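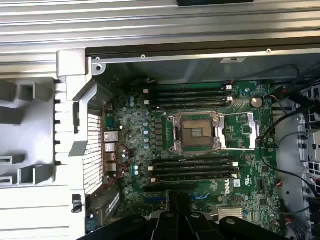 I went to Godham for the mosses and came home with a head full of ferns, which is pretty much how every trip of mine goes. The plan was simple enough: two nights in a cabin at the bottom of the gorge, one long walk up to the plateau, and as many stops on hands and knees as my jeans could take. I grew up with a hand lens in one pocket and I still get a silly thrill when a dull patch on a log turns into a forest. Seen from the lookout, the valley floor at Godham is laid out a bit like a green motherboard, with long dark rows of tree ferns running side by side along the old drainage lines and one bare brownish square in the middle where the bog sits. I stood there eating a squashed sandwich and picked my route down.

The lower track follows Domar Creek, and it's filmy fern country. If you've never met a filmy fern, the fronds are a single cell thick for the most part, so you can nearly read a newspaper through them. They can't cope with a dry week the way their tougher cousins can, so they tuck themselves in behind the waterfalls and on the shady sides of tree fern trunks. I found them on the very first trunk I checked! After that I couldn't walk past one without looking, and the couple behind me on the track gave up and overtook.

There are 273 plants on the park's list, ferns and mosses included, and I ticked off a fairly modest number of them. My favourite was a fork fern hanging out of a trunk at eye level. No true roots, no proper leaves, just floppy green stems with little flaps on them — a very odd colour next to all that brown fibre. I took far too long drawing it and my drawing still looks like a wet shoelace.

Above the 500 metre marker everything changes. The tree ferns drop away, the beeches close in, and the ground goes spongy with moss. October had been wet and the sphagnum around the bog was fat and pale, with sundews glittering on top. Please stay on the boardwalk here. A boot print in sphagnum hangs around for years, and I saw 3 fresh ones.

If you're going, the turnoff is past Endale, and the last decent coffee is at Hirside, where the bakery also does a very good cheese and leek pie. Pack a raincoat whatever the forecast says. The upper track closes on 10th November for boardwalk repairs, but the creek walk stays open, and the filmy ferns are all down there anyway. I'm going back for the liverworts, which I barely looked at — my knees had had enough by then.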